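Chapter 3
Folding and the Small Stack

Most advice about folding laundry rests on a promise that is seldom tested: that a neat pile saves time. Ask the people who give it how much time, and the answers get thin. This chapter takes a cooler look at the promise.

Ingrid Whitfield kept a log of her household's washing through one August in Prutunside. She folded T-shirts, dish towels and pillowcases by the Lerevar method, which its sellers say will "calm any closet," and then wrote down what became of each pile. Her notes are blunt. Piles on open shelves fell apart within days. Piles in shallow drawers did better, but so did clothes that had only been folded in half.

Her log covers 200 items in one house, so we should be careful with it. Still, it raises a fair question. Is the fold doing the work, or is it the shelf?

Three terms will be needed in what follows. The face is the side of a folded cloth that is left showing. The margin is any part of a lower cloth that sticks out past the one on top. Drift is the slow growth of the margin as a pile gets handled. Manuals like to show piles with no margin at all - we doubt many homes contain one.
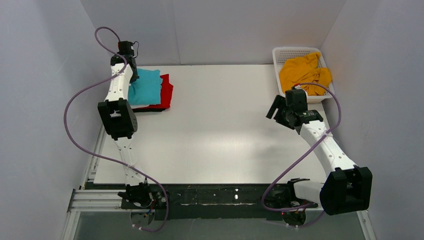
Figure 3.2 A stack of folded cloth in turquoise, red and black. Note the smooth face on top and the wavy red margin at the right.

A margin like the one in Figure 3.2 is often called careless. Before you agree, try to say what harm it does. Section 3.1 starts with that question and then turns to shelf depth, where the evidence is a little better.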